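Trerkero Residents' Newsletter

Changes to the Household Recycling and Reuse Service

The Trerkero Housing Association has completed its review of the household recycling and reuse service, and the Board approved the revised arrangements at its meeting on October 3, 2024. The new arrangements apply to all 218 households in the Satov and Tirkdale buildings. Residents are asked to read this notice in full and to keep it for reference.

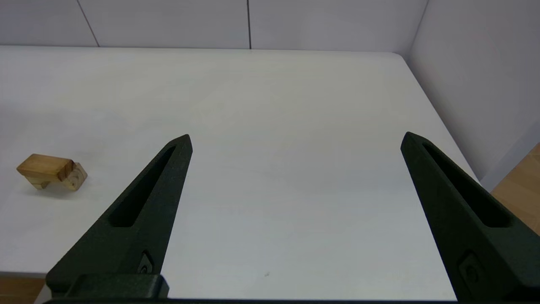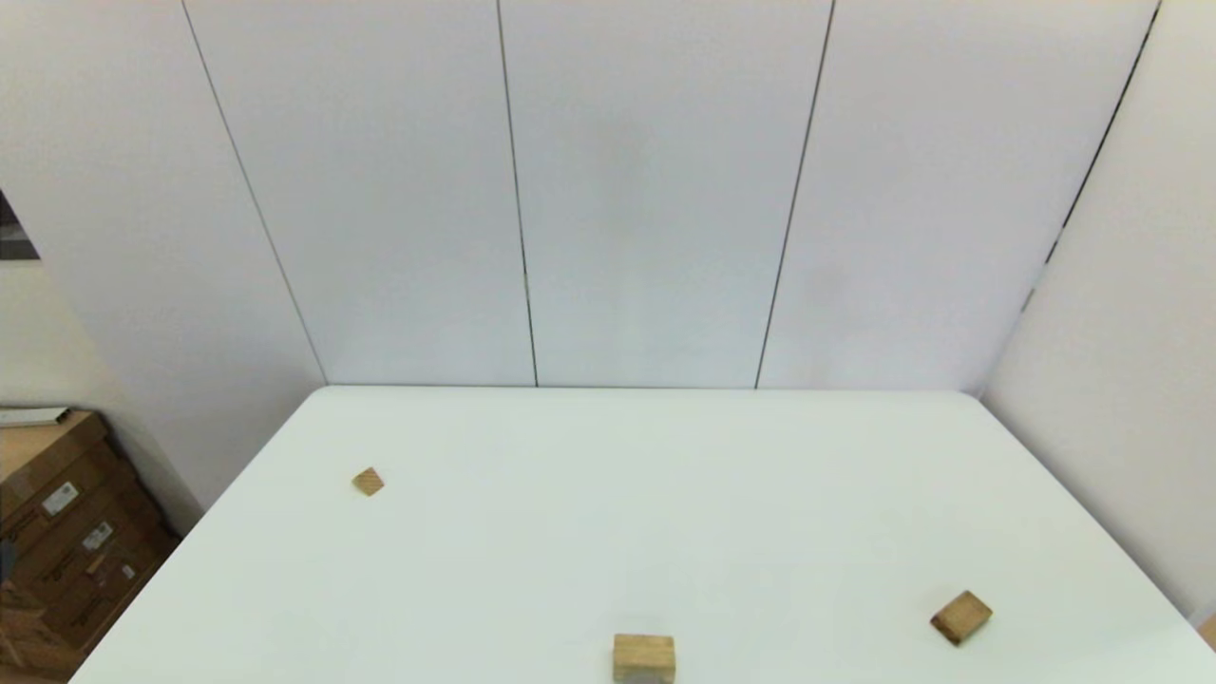
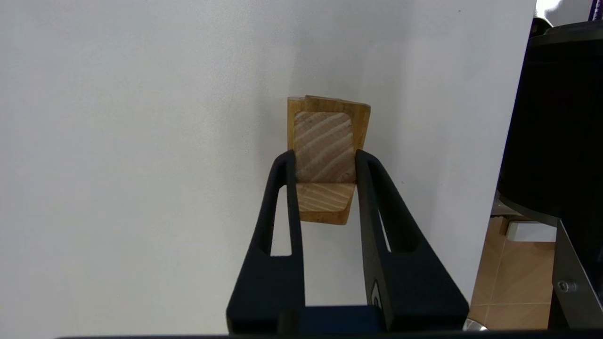

Small wooden items and a white tabletop.

Under the previous arrangements, glass, metal and paper were collected together from the ground floor of each building. The contractor will no longer accept mixed loads. Separate bins have been ordered for each material and will be placed in the existing bin rooms, with labels on the lids and on the wall behind. Cardboard must be flattened before it is put in the paper bin. Boxes left on the floor will be treated as bulky waste, and the cost of removing them is charged to the building as a whole.

Food waste will be collected twice a week in both buildings. Each household is entitled to one kitchen caddy free of charge. Replacement caddies may be bought from the Association office. Liners are not supplied, but paper liners of any make are accepted. Plastic bags are not, including those sold as compostable.

The reuse shelf in the Satov entrance hall will remain open to residents of both buildings. The review recorded 114 items left on the shelf during April, most of which found a new home within the month. Books, crockery, toys and small household goods in usable condition are welcome. Mattresses, paint and electrical goods with damaged cords may not be left there at any time. Items still on the shelf at the end of the month will be passed to the Song thrift store on the same terms as before.

The Board considered a proposal from Samran Phetsri to extend the shelf to Tirkdale. The entrance there is narrow and forms part of the fire exit route, and the proposal was not adopted in its present form. Mr. Phetsri has been invited to submit a revised plan using the former bicycle room – the Board will consider it once the fire inspection report has been received.

Bulky waste collections must still be booked in advance. Each household may book two collections a year without charge. Bookings are made in writing to Rūta Paulauskas at the Association office, giving the apartment number and a short list of the items.

Questions about the new bins should be addressed to Piret Mets for the Satov building and to So-ying Lu for the Tirkdale building. Printed copies of this notice in large type are available from the office on request.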